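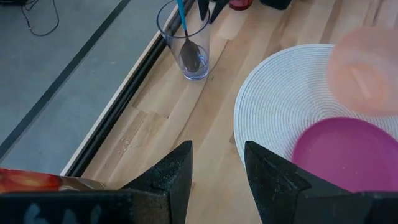 Hi everybody, can you hear me in the back? Great. I'm Hinata Oda, and for the next little while I want to talk about what we leave sitting on our tables. Glasses, mostly. And the spoons in them.

(Wait for people to sit down. Don't start the story early!)

So I moved into a little apartment in Piltport in November, and the kitchen has one table, and that table does everything. It's breakfast, it's mail, it's where I wrote this talk. And what I noticed after a week or so is that there was always a glass on it with a spoon standing in a bit of water. Always! I'd stir something, drop the spoon back in, and walk off feeling like I'd cleaned up.

Ask the room: who has one of these at home right now? (Last time, in Zosstead, pretty much every hand went up, and one man put up both.)

OK, why do we do it? My guess is that a spoon in a glass feels parked. You put a sticky spoon down on bare wood and you feel bad about it. You stand it in a glass and it has a place, so your brain lets go of it. Then it sits there until supper -- or, at my place, until the supper after that.

Now the bit about edges. Tall glasses drift to the edge of a table, and I think it's because we set them down on the way to somewhere else. A tall glass with a spoon leaning in it is easy to catch with a sleeve. I lost 5 glasses that way in my first year on my own. My mother still brings it up.

(Pause here, drink some water. Put the glass down in the MIDDLE of the lectern.)

What I do now is pretty dull. I keep one small tray in the center of the table, and anything wet goes on the tray. When I get up, the tray gets up with me. It takes about 7 seconds to get to the sink, I've timed it. I don't wash up right then, I just carry.

Wood tables -- somebody will ask. Wipe the ring when you see it, go with the grain, use a cloth that's damp and no wetter. For old rings I'd talk to Psarras down by the market, they refinished my aunt's table and were very patient with her.

Skip the cupboard section if we're running over. Then questions, and remind people the handouts are on the chair by the door.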